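共用工位桌面清理与个人物品装袋操作指引

Cestbridge 办公服务处 编制
适用范围:2 号楼全部共用工位、临时工位及小组讨论桌
版本说明:本版自十一月起使用,原《桌面整理须知》及其附页同时停用

目录
一、总则
二、术语
三、准备工作
四、清理前的查看与登记
五、分类
六、各类物品的处理方法
七、桌面擦拭
八、装袋
九、标签与存放
十、领取与逾期处理
十一、布置示例
十二、常见情形
十三、记录与联系

一、总则

1.1 为保持共用工位整洁,便于次日使用人员入座,办公服务处制定本指引,供使用人员离座前自行整理以及值班人员统一清理时参照执行。

1.2 2 号楼现有共用工位 143 个,均通过 Womix 工位预约系统登记使用。使用人员在系统中结束预约,即视为已离座。预约结束后仍留在桌面上的个人物品,由值班人员按本指引处理。

1.3 本指引所称清理,包括查看、登记、分类、擦拭、装袋、贴标签和移送存放柜。各步骤应按顺序进行。确需调整顺序的,应当在登记表“备注”栏写明。

1.4 使用人员自行整理桌面时,可以省略登记和贴标签两个步骤,其余步骤相同。

1.5 固定工位不适用本指引。固定工位上的物品,未经使用人本人同意,任何人员不得移动。

1.6 会议室内的遗留物品由会务前台收取,值班人员发现后只需通知前台,不必自行装袋。

二、术语

2.1 小件:单手可以完全握住的零散物品,如小瓶、独立包装的小袋、小盒、夹子、耳塞盒等。

2.2 设备:以电池或电源供电的物品,以及与之配套的线缆和接收器。鼠标、键盘、充电器、计算器均属设备。

2.3 食品:一切可以食用或者饮用的物品,不论是否开封。口香糖、茶包、糖包和调味料包按食品处理。

2.4 文件:写有、印有内容的纸张、笔记本、活页夹。空白便签归入文具。

2.5 个人袋:使用人员留在桌面上的、自己带来的袋子,包括纸袋、布袋和塑料袋。

2.6 周转袋:办公服务处统一配发的牛皮纸袋,用于装放遗留物品。周转袋与个人袋不得混用,具体要求见第八部分。

2.7 存放柜:设在二层服务台后方的带锁储物柜,按楼层和工位区划分格位。

三、准备工作

3.1 清理人员每次上岗前应领取下列物品:
周转袋若干
Bumitz 可移除标签一卷
登记表及夹板
黑色记号笔
干净软布,干布和湿布分开放置
中性清洁液
小号透明自封袋
废弃物袋
一次性手套

3.2 领取时应检查周转袋的提手与袋口。提手松脱、袋底开胶或者袋身受潮的,不得使用,退回服务台更换。

3.3 标签应在领取后试写一枚,确认记号笔墨迹不会抹开。冬季室内干燥,标签背胶有时粘贴不牢,可将标签卷在手中稍作回温后再用。

3.4 推车停放在通道一侧,不得挡住消防门和打印机。推车上层放空袋和用具,下层放已经封口的周转袋。废弃物袋挂在推车后侧,与周转袋保持距离,避免拿错。

3.5 清理工作安排在晚间七时以后进行。个别工位在此时间仍有人使用的,跳过该工位,待本区其他工位完成后再返回查看。

3.6 清理人员应清洁双手。接触食品、药品和来源不明的液体时,必须佩戴手套;接触完毕,更换手套后再处理设备和文件。

四、清理前的查看与登记

4.1 到达工位后,先在 Womix 系统中核对该工位的预约状态。状态显示为“使用中”的,不得动手清理。状态显示为“已结束”的,再等候 10 分钟,确认使用人员没有返回后开始。

4.2 动手之前,应站在桌前看清桌面全貌,注意下列事项:
(一)有无敞口的杯、瓶、碗;
(二)有无仍在充电或者通电的设备;
(三)有无放在桌沿、容易掉落的物品;
(四)有无压在其他物品下面、从正面不易看到的薄片状物品,如卡片、票据、单片包装;
(五)有无物品明显属于相邻工位。

4.3 敞口容器应首先移走,放到推车上层的托盘里。此后方可移动其他物品。

4.4 登记表按工位填写,一个工位一行。登记时写明物品的通用名称和外观颜色即可,例如“白色鼠标”“蓝盖小瓶”“橙色小包装袋”。不得在登记表上推测物品的用途、价格或者归属。

4.5 看不清标识的物品,写颜色和形状。不得为了辨认标识而拆开包装、打开盒盖或者翻看文件内容。

4.6 同类小件较多时,可以合并登记为“小件一组”,并在备注栏列出其中体积最大或者外观最易辨认的物品。

4.7 下列物品必须逐件登记,不得合并:证件、银行卡、钥匙、现金、药品、首饰、移动电话、存储设备。

五、分类

5.1 分类在原工位桌面上进行,不得将物品带到其他桌面上摊开。桌面空间不足时,可以借用推车上层。

5.2 将桌面大致分为左右两个部分。左侧放小件,右侧放袋子和体积较大的物品。设备单独放在靠近清理人员的一侧,便于检查电源和收线。使用左手较为方便的人员可以左右对调,但同一区域内应保持一致,以便交接时他人看得明白。

5.3 分类时按下列顺序取放:
先取贵重物品和证件,装入小号自封袋,立即登记;
再取设备;
再取文件;
再取小件;
最后取袋子。

5.4 小件之间不必再作细分,但食品与非食品应当分开。带有液体的小瓶应直立摆放,瓶盖朝上,并逐一检查瓶盖是否拧紧。瓶盖未拧紧的,拧紧后另装自封袋。

5.5 扁平的小包装袋容易滑到其他物品底下。取走较大的物品之后,应再看一遍原来的位置。值班组长 Manaia Cosgrove 在交接记录中多次提到,漏收的物品大部分是单片包装和卡片,而且往往就在纸袋底下。

5.6 揉皱的纸巾、用过的湿巾、空的包装纸,归入废弃物。展开之前不能确定里面是否包有物品的,应戴手套轻捏确认。里面有硬物的,不得丢弃。

5.7 无法判断是否为废弃物的,一律按遗留物品处理。

六、各类物品的处理方法

(一)鼠标

6.1 有线鼠标先从接口处拔下,手捏插头,不得拉拽线身。线缆松松绕成圈,用纸质扎带固定。

6.2 无线鼠标应关闭底部电源开关。没有开关的,保持原样,不得擅自取出电池。接收器仍插在公用主机上的,拔下后与鼠标一并装入自封袋。

6.3 外壳带孔的鼠标,包括近年较为常见的蜂窝孔外壳,不得喷洒清洁液,也不得用湿布直接擦拭。孔内可见灰尘时,用干软布从表面轻拂即可。值班人员不承担清洁个人设备内部的工作。

6.4 鼠标拿取时应握住两侧,不要按压顶面按键。带孔外壳通常较薄,叠放时须放在其他物品上方。

6.5 公用鼠标底部贴有资产标签。看到资产标签的,放回原工位,不装袋。没有资产标签的,按个人设备登记。

(二)键盘与充电器

6.6 个人键盘超出周转袋袋口的,不得强行装入。应在键盘上直接贴标签,横放在推车下层。

6.7 充电器先断开电源,待外壳不再发热后再装袋。已经发热变形、外皮破损露出导线的充电器,不得装袋,应当放入推车上的金属盒,并立即通知服务台。

(三)小瓶与液体

6.8 体积较小的带盖瓶,包括滴瓶、洗手液、香氛和随身装护理用品,拧紧瓶盖后直立装袋。为防倾倒,可以先将几个小件放入同一个自封袋,再靠袋壁竖放。

6.9 未贴标签的透明液体,不得闻嗅,不得倒出。登记时写“透明小瓶,内容不明”。

6.10 敞口杯中的饮料倒入茶水间水槽,杯子冲净后擦干。一次性杯直接丢弃。个人杯随其他物品装袋,放在袋子底部。

(四)食品

6.11 未开封且常温可以保存的食品,装入透明自封袋后放进周转袋,标签上加写“食品”。

6.12 已经开封的食品,当晚丢弃,并在登记表上注明。需要冷藏的食品,不论是否开封,一律当晚丢弃。

6.13 透明袋装的坚果、果干等,看不出是否开过封的,按已开封处理。袋内装有看不明白的物品,不能断定为食品的,按小件保管,不得丢弃。

6.14 独立包装的小袋不论颜色和大小,只要封边完整,均可保管。封边是否完整以肉眼查看为准,不得挤压。

(五)药品

6.15 药品一律逐件登记,不得丢弃,也不得与食品装入同一个自封袋。

6.16 散落在包装以外的药片,用纸片托起,放入自封袋,写明“散落药片”,不得放回任何药瓶或者药盒。

6.17 登记药品时只写外包装颜色和形状,不抄录药名。登记表在服务台可被多人看到,应当注意保护使用人员的隐私。

(六)文件

6.18 文件合拢后正面朝下放置,按原有顺序叠放。散页用回形针固定,不得装订,不得折叠。

6.19 标有“内部”“保密”字样的文件,不装周转袋,应当装入带锁文件盒,由值班组长当面交接。

(七)扁平物品

6.20 移动电话、卡包、小平板、外接硬盘等外形扁平、边角圆滑的物品,有时从正面难以分清。值班人员不必为登记而翻转或者开机辨认,可以写“浅色扁平物品”,单独装入自封袋,按贵重物品交接。

6.21 手机响铃时不得接听。持续响铃的,送交服务台处理。

七、桌面擦拭

7.1 物品全部移开后开始擦拭。不得一面擦拭一面推移物品。

7.2 先用干布由远及近收拢碎屑,再用湿布擦拭,最后用干布收水。湿布以拧不出水为宜。

7.3 深色桌面容易留下擦痕和指印,擦拭时应沿同一方向进行,中途不要打圈。收水完毕,从桌子侧面低处看一遍,有水痕的地方用干布再擦一次。

7.4 弧形桌边和桌角外凸处容易漏擦,应当用手指垫着布,沿边缘走一遍。

7.5 胶渍、墨渍用少量中性清洁液处理,先滴在布上,再擦桌面。不得使用酒精、去漆水和研磨膏。

7.6 擦拭不掉的痕迹,记录工位号和位置,次日由保洁主管处理。值班人员不得使用刀片刮除。

7.7 桌面干透之前,不得把物品放回或者在桌上装袋。赶时间的,可以把周转袋放在推车上层装。

八、装袋

8.1 周转袋使用前完全撑开,将四角推平,使袋底能够平稳着地,直立放置时不向一侧歪倒。

8.2 装袋顺序由下至上:
杯子和较重的物品;
盒装物品;
装在自封袋里的小件;
文件(另加硬纸板夹护);
带孔外壳或者外壳较薄的设备;
证件、卡片类自封袋,放在最上面。

8.3 装袋高度不得超过袋身高度减去袋口折边所需的部分。标准周转袋袋口折边后,内容物上方应留有空隙,提起时物品不得露出。

8.4 一个工位的物品原则上使用一个周转袋。装不下的,使用第二个袋子,两袋标签写相同的工位号,并分别加注“甲”“乙”。

8.5 不同工位的物品,在任何情况下不得装入同一个周转袋。

8.6 桌面上留有个人袋的,按以下办法处理:
袋口敞开、能够直接看到内容物的,将该工位的其他物品分装自封袋后,放在个人袋旁边,另用周转袋装,不得塞入个人袋;
袋口已经折好或者封住的,保持原样,不得打开;
袋底潮湿的,整袋放入塑料托盘,登记后送服务台。

8.7 个人袋是纸袋并带有纸绳提手的,提起前应先用一只手托住袋底。纸绳提手承重有限,受潮后更易脱落。

8.8 个人袋上印有商店标志的,登记时可以写标志的颜色和形状,用于辨认。标志下方的小字看不清的,不必填写。

8.9 露在个人袋外面的物品,例如袋口旁的包装材料、布料或者塑料膜,先看是否与袋内物品相连。相连的随袋保管,不相连的另行登记。

8.10 周转袋封口时,将袋口向后折两道,用标签封住折口。不得使用订书钉。

九、标签与存放

9.1 每个周转袋贴一枚标签,贴在正面上部。标签内容为工位号、清理时段、清理人员姓氏、登记表行号。标签上不写使用人员姓名。

9.2 个人袋上的标签贴在提手根部或者袋身侧面,避免遮挡袋上原有图案,也避免揭除时撕破纸面。Bumitz 可移除标签在牛皮纸上粘贴时间过长后,仍可能带起纸毛,揭除时应当从一角慢慢拉起。

9.3 直接贴在设备上的标签,应避开按键、开孔、镜头和接口。

9.4 已贴标签的周转袋逐一放入推车下层,直立排放,不得叠压。推车装满后先送存放柜,再返回继续清理。

9.5 存放柜按工位号顺序取用格位。格位净深 200 毫米,较宽的袋子应侧向放入,标签朝外。放不进格位的物品,放在柜顶托架上,并在登记表中写明“托架”。

9.6 带锁文件盒和贵重物品自封袋,放入服务台内侧抽屉,由值班组长上锁。钥匙不得留在锁孔上过夜。

9.7 存放柜内不得放置敞口容器、发热设备和开封食品。

十、领取与逾期处理

10.1 使用人员可以在次日上午服务台开放后领取物品。领取时说明工位号和物品大致外观,经服务台人员与登记表核对一致后签收。

10.2 贵重物品、证件和药品,须本人持有效证件领取。其他物品可以由同事代领,代领人在登记表上签名。

10.3 领取人应当场开袋查看。发现物品缺失的,应在服务台填写查找单。服务台收到查找单后,通知当晚的清理人员到原工位复查,重点查看桌下线槽、抽屉后侧和相邻座椅。

10.4 未开封食品保管至次日下班。其余物品保管满一个月仍无人领取的,由服务台列出清单,在二层公告栏公示后处理。证件和银行卡不公示,转交安保室。

10.5 周转袋由服务台收回。袋身完好的可以重复使用,使用前应揭净旧标签,并检查袋内有无遗留的小件。

十一、布置示例

本部分供新上岗人员对照第五部分的摆放要求使用。对照时主要看小件和袋子各自占用的区域,以及中间是否留有便于伸手取放的位置。
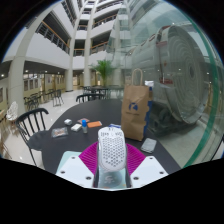

图1 小件集中于桌面左侧,牛皮纸袋立于右侧,近处为白色带孔外壳鼠标

11.1 图1中的小件包括一只蓝盖透明小瓶、橙色和粉色系的扁平小包装袋,以及装有物品的透明袋。按照第5.4条,小瓶直立。扁平包装袋在登记时按颜色填写即可。

11.2 透明袋内的物品呈红褐色和浅色,仅凭外观不能确定为何物,适用第6.13条后半部分,按小件保管。

11.3 纸袋正面有蓝色圆形标志,登记可写“牛皮纸袋,蓝色圆形标志”。标志下方小字不清,不作填写。

11.4 纸袋前方有一件浅灰色扁平物品,圆角,适用第6.20条。收取纸袋时,应先取走这件物品,再移动纸袋。纸袋左侧底部附近另有一件蓝白色包装的小件,容易漏看,取袋前后各查看一次。

11.5 鼠标外壳为蜂窝孔式,擦拭和叠放要求见第6.3条和第6.4条。外壳一端有深色小字,无法可靠辨认,登记写“白色蜂窝孔鼠标”。

11.6 参照图1填写登记表时,可以采用下列写法:

鼠标:白色,蜂窝孔外壳
小瓶:透明,蓝盖
小包装袋:橙色;粉色系;蓝白色
透明袋:内有红褐色及浅色物品
扁平物品:浅灰色,圆角
纸袋:牛皮纸,纸绳提手,蓝色圆形标志
其他:白色小件;浅绿色圆形小件

11.7 上列写法仅涉及外观。品牌、型号、数量和归属,在领取时由使用人员自行说明,再由服务台核对。

十二、常见情形

12.1 清理过程中使用人员返回。应立即停止,将已经收起的物品放回桌面,并请使用人员当场确认。登记表对应行划线注销,双方签名。

12.2 使用人员留有字条,要求保留桌面原样。字条写明返回时间且在当晚的,予以保留;没有写明时间的,仍按本指引清理,字条随物品装袋。

12.3 两个相邻工位的物品混在一起。不能分清的,按物品实际所在的桌面登记,并在备注栏写明相邻工位号。领取时由两位使用人员一同核对。

12.4 袋内有声音或者震动。一般为移动电话或者闹钟。个人袋袋口敞开的,可以取出后单独装袋;袋口封住的,不打开,直接送服务台。

12.5 物品掉落损坏。保持原状,拍照登记,当晚报告值班组长,不得自行修补。

12.6 桌面留有鲜花或者盆栽。盆栽放回窗台,贴工位号;插在敞口瓶中的鲜花,将水倒去大半后移至服务台。

12.7 周转袋用完。可向其他楼层的值班人员借用,并在交接记录中写明。不得以废弃物袋代替。

12.8 同一工位连续多日留有物品。清理人员只作登记,由服务台通过 Womix 系统发送提醒。清理人员不得在桌面留字条批评使用人员。

十三、记录与联系

13.1 登记表每晚一份,清理结束后由值班组长核对袋数与行号,签名后夹入服务台蓝色文件夹。

13.2 对本指引内容有疑问的,请与办公服务处 Clem Bolger 联系。标签、周转袋和清洁用品的补充申请,交值班组长 Manaia Cosgrove 汇总。

13.3 使用人员自行整理桌面所需的软布和周转袋,可以在二层服务台领取,不必登记。用过的软布投入服务台旁的回收筐,湿布请先拧干。

13.4 登记表、查找单和标签填写样式,可在服务台索取纸质件。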